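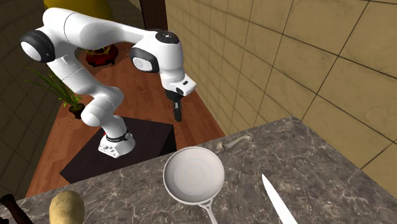 White robot arm behind a marble countertop (computer rendering).

Vanora Walking and Heart Health Group
Minutes of the general meeting, 13/01/2018

Chair: Thaís Prado
Minutes taken by: Nivaldo Assunção
Apologies were received from 3 members.

1. Minutes of the December meeting
Accepted with one correction. The blood pressure morning was held at the Grurport hall and not at the library as it was written.

2. Blood pressure mornings
Thaís reported that 112 persons had their pressure measured during last year. The nurse from the clinic is willing to continue, but she asks that people sit quietly before their turn, as the results of those who come directly from the walk are too high to be useful. It was agreed to put chairs in the corridor and to start the measuring later than the walk. A member asked if we can keep a list of the results. Thaís answered that we should not, each person takes home their own card and shows it to the doctor.

3. Walking program
The river path stays closed for repairs to the paving. Until it opens, the walk will go by the school and return through the park. Some members find the hill behind the school too steep. Nivaldo will prepare a flat route for them, with the same meeting point and the same finishing point, so that everybody can have tea together.

4. Cooking evenings
There was a long discussion about salt. Two members would like recipes with no salt at all, others said that then the food will not be eaten by the families. We decided to try less salt with more lemon and herbs, and to ask the dietitian for her opinion before the recipes are printed. The lentil soup from December was much liked and will be repeated. Members with allergies are asked again to write this on the sign-up sheet.

5. Money
The balance is $580. The hall rent for the next term must be paid from this. The offer from Grinetix for exercise bands was looked at, but the colour chart did not explain which band is the light one. Thaís will write to their Sales department and ask. No purchase until the answer is received.

6. Other matters
The key of the hall cupboard is missing. Whoever has it, please return it to Nivaldo.
The first aid course has 2 places left.

The next meeting will be at the same hall. The date will be sent by email.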